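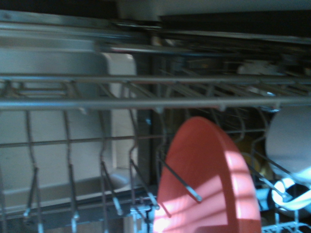 Workshop book, p. 346

October, kettle on, quarter past nine

Right, the Skusell tapes. Roos Meijer dropped the second box off last night and I've been itching to get at them ever since! They're the multitracks for the live disc, the Holroyd show, the one where the PA went down in the second song and they carried on acoustic until it came back. Everybody who was there says it was the best thing they ever did. I've only ever heard it on a cassette copy that sounded like it had been kept in a shoe (it might have been).

Reel 1 has been baked and rested and it plays. Lovely bottom end, and the drums are much closer than I expected. There's some shedding in the first minute, so I stopped, cleaned the heads and went again, and after that it behaved. Tones at the front are all present except the 1000, which drops out halfway through, so I lined up on what was left of it and checked against reel 2. Good enough. If Kheri disagrees he can come and do it himself, he knows where the tweaker is.

Reel 2 is a different story. The box says "Dimness, takes 1 to 3" but what's on it is the encore, and the tail of the encore at that, with the crowd mics on 7 and 8 panned the wrong way round. So either the reels got swapped between boxes or Dimness is on something we haven't been given. I've emailed Ilze Grigaitė at Teltden to see what's left on their shelf. Their list has a reel marked 869 with no title next to it, and I'd put money on that being ours.

(Žydrūnas, if you're reading this before I see you: please don't thread 2 again until I've redone the splice near the end. It held for me but I didn't like the look of it.)
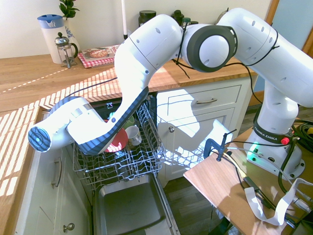 Franka arm over the open dishwasher

Half past two

Splice done. Also did a very rough balance of reel 1, just faders and a bit of plate on the vocal, because I couldn't help myself. The voice is astonishing once you lift it out. You can hear her laugh off mic when the power goes, then somebody (Margus Sepp thinks it's the bass player, I think it's the monitor man) shouts "keep going", and then there's nothing on the desk feed at all for a good long while, only the crowd mics. And that's the bit people want! So the acoustic section is going to have to be built from two distant microphones and a lot of patience.

Tried a gentle dip at 4000 on the crowd pair to take the whistling down. Helped a little, made the guitar sound as if it was under a blanket. Took it off again. Might try only doing it between the songs, with a slow fade in and out so it doesn't jump.

Margus came in and listened and wants the whole thing left as it is, coughs and all. I'm halfway with him. The coughs can stay, the hum can't.

Still to do:
Flat transfer of reel 3, both passes
Ask Roos if the band kept their own set list from the night, as the printed one has Dimness fourth and the cassette has it sixth
Order more leader tape, we're down to the yellow
Copy today's files to the second drive

Ten to six. Ilze has written back. 869 is ours, or at any rate it says Skusell on the spine in green pen. She's posting it tomorrow. No more work on the running order until it's here.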